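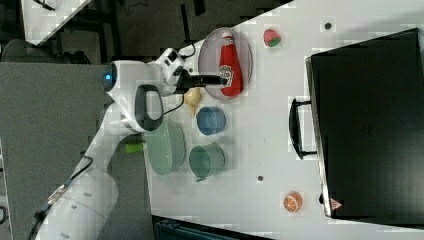
Petusdale lab passes 900 recorded table-clearing runs

A robotics group in Petusdale has recorded 938 demonstrations of a single arm sorting and moving household objects, and plans to bring the total to 1133 before it starts the next round of training in October.

The recordings are made by Zustar, a small automation firm that leases part of a former print works on the east side of town. Each one covers a single short task on a tabletop: pick up a named object, move it to a named place, let go and return the arm to its starting position. Operators guide the arm through the motion. The joint angles, the gripper opening and the camera images are stored together and later used to train a control model.

The object set is ordinary kitchen and toy-box material. It includes cups, a bowl, a plate, a ketchup bottle and toy fruit, among them a strawberry and an orange slice. Items are laid out differently for each run, and cups are often placed on their sides so that the model does not learn to expect them upright.

Benoît Rey, who runs the collection work, said the bottle tasks have been the slowest to record. A bottle lying on a plate leaves little clearance for the fingers on the near side, and the operator has to choose between gripping across the body and gripping closer to the cap.

"Both are valid, and we want both in the set," Rey said. "What we don't want is a run where the operator changes their mind halfway. The model copies the hesitation."

Runs of that sort are marked and set aside. So are runs in which the plate shifts by more than the width of a finger, or in which the gripper touches an object other than the one named in the instruction. Rejected runs are kept on disk but are not included in the 938.

Operators work in blocks of 40 minutes, with a break between blocks. The limit was brought in after a review of early recordings found that release heights crept upward late in long sessions, leaving objects to drop the last part of the way. Those early recordings have been redone.

Colin Sedgwick, an engineer at Zustar, said the remaining runs will be weighted toward layouts in which the target is partly blocked by something else. The current model handles open layouts well enough in bench tests, he said, but tends to reach for the most visible object when two are close together.

"It knows what a cup is. It's less good at the cup you asked for when there's another one beside it," Sedgwick said.

The recordings are labelled using Tarkero, an in-house program that pairs each run with a written instruction. Each run is given nine instructions with different wording, so that "put the bottle on the table" and "take the ketchup off the plate" can lead to the same movement. Labels are checked by a second person before the run is accepted.

Quartey, a kitchen equipment supplier, is paying for part of the work and will have first use of the trained model in a dish-return trial. Zustar said it had not decided whether to release any of the recordings to outside researchers. A decision is expected once the final count is reached and the rejected runs have been reviewed a second time.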